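Pollen Counts and Clinic Visits in Bollow: Can a Simple Model Give a Week's Warning?

Mabli Gwilliam
Final project report, Intro to Public Health Data
Submitted 2022-06-02

What I wanted to find out

Every spring the student clinic in Bollow fills up with people who have itchy eyes and asthma trouble. The clinic finds out it is a bad week when the waiting room is already full. My question: can you take the pollen count plus the weather forecast and say a week ahead whether it will be a heavy week? Not who gets sick. Just heavy or not heavy.

I started out wanting to do all of Lougher county. Too big, dropped it after the second check-in. Bollow only.

Data

Two sources. First, the daily pollen counts from the trap on the roof at Cirden, tree and grass kept separate. Second, the clinic's visit log with names and birth dates stripped out before I got it. The log had 3,000 rows. Of those, 900 were coded as allergy or asthma and I used only those.

The trap has gaps. Mostly weekends early on, and one long stretch where the motor quit and the drum just sat there. I had 361 usable days in the end. For single missing days I took the average of the day before and the day after. For longer gaps I left them out, which hurts, because one of the gaps falls right at the start of birch season.

The coding in the clinic log is uneven too. Some nurses write "allergic rhinitis," some write "hay fever," some write "cold?" with the question mark. I kept the first two and left out the third. Probably lost some real cases there. I asked if anyone could recheck them and the answer was no, fair enough.

Method

Used Rekar for everything, since the lab machines have it. Weekly totals, not daily. Daily was mostly noise, and the clinic is closed Sundays anyway so you get a fake drop followed by a fake jump.

Inputs were last week's tree count, last week's grass count, forecast rain, forecast wind, and whether classes were in session. That last one matters more than I expected. When campus empties out so does the waiting room, pollen or no pollen. My first version didn't have it and was calling spring break a disaster week.

A week was "heavy" if visits were in the top quarter for the whole period. I know that is a somewhat arbitary line. Tried moving it up and down a little and the ranking of the inputs stayed the same.

Trained on the first part of the data, tested on the last part. No shuffling, because then next week's numbers leak into last week's guess. (Did this wrong the first time. Results looked amazing. They were not.)

Results

Tree pollen was the strongest input by a good margin, then classes in session, then rain. Grass did very little, but most of the grass season comes after students go home so there wasn't much for it to work with. Wind did nothing I could find.

In the test period the model missed 3 heavy weeks. Two were in April, back to back, right after a warm dry spell that the forecast didn't see coming. The other one I think was a chest cold going around and getting written down as asthma. Can't prove it from the log.

False alarms were more common than misses. The model likes to call heavy whenever the tree count is up, even when it is pouring all week and people are indoors. I tried adding a combined rain-and-tree term. Helped in training, made the test worse, took it out. 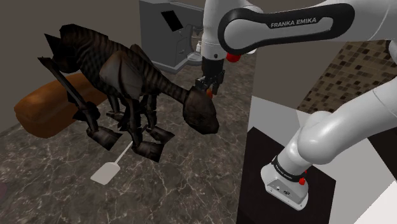

Compared with just guessing "same as last week," the model is better at catching the start of a run of heavy weeks and about the same in the middle of one. For the clinic the start is the useful part, that is when they could add a nurse shift or order more inhaler spacers.

Problems

One trap, one roof. Pollen at street level on the far side of town could be quite different. One clinic as well, and students only, so none of this says anything about kids or older people in Bollow.

People also treat themselves. Somebody who bought pills at the store in March doesn't show up in my log at all, and if the warnings worked and more people did that, the model would start looking wrong. Not sure how you fix that one.

The forecasts I used were the ones saved on the day, so at least I wasn't cheating with real weather. Took a long time to dig them out.

If I had more time

Pharmacy sales, if anyone would share them. A second trap near the river. Splitting asthma from hay fever, becuase I suspect they run on different delays, asthma maybe a few days behind. And redo the test with another full spring before showing the clinic anything they might plan shifts around.

Code and the cleaned weekly table are in the course folder. The raw visit log is not, per the agreement with the clinic.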